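Two Bowls and a Clear Surface

Mixing bowls are sold by capacity, and capacity is the figure that matters least once cooking starts. A 4 quart bowl filled to the rim cannot be stirred. For batters and shredded vegetables the usable volume is closer to half of what the label says. Depth, wall angle and base width decide the rest.

Plastic and stainless steel divide the work fairly cleanly. Plastic is light, quiet under a whisk and slow to pass heat to the hands. It also holds grease and picks up color from carrots and tomato paste. Steel does neither, and it chills quickly, so it is the better choice for cream or pastry. The Pidico range, reviewed here last May, offers both materials in matching diameters and charges a premium for the match that few kitchens need.
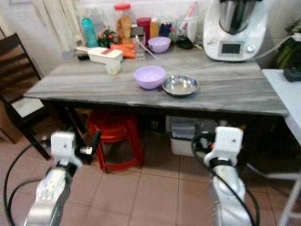 A deep bowl keeps splashes in and suits anything whisked or poured. A shallow one exposes more of its contents and works better for tossing, dredging or collecting sliced vegetables. Keeping one of each within reach covers most weekday cooking.

Counter layout has more effect on speed than the bowls themselves. Dry goods, jars and bottles belong in a single row at the back, against the wall. Appliances go to one side, close to the outlet. The center stays free for whatever is being prepared – at least 29 inches of width for one person, by the planning sheet that Caltside supplies with its kitchen fittings. Cords should be routed behind the work area and kept off the front edge.

Nesting sets save shelf space but slow down retrieval, as the bowl wanted is usually the one at the bottom. Hinau molds a small rim tab on each size to help with this. Kadlec leaves the rims plain and sells a divider separately.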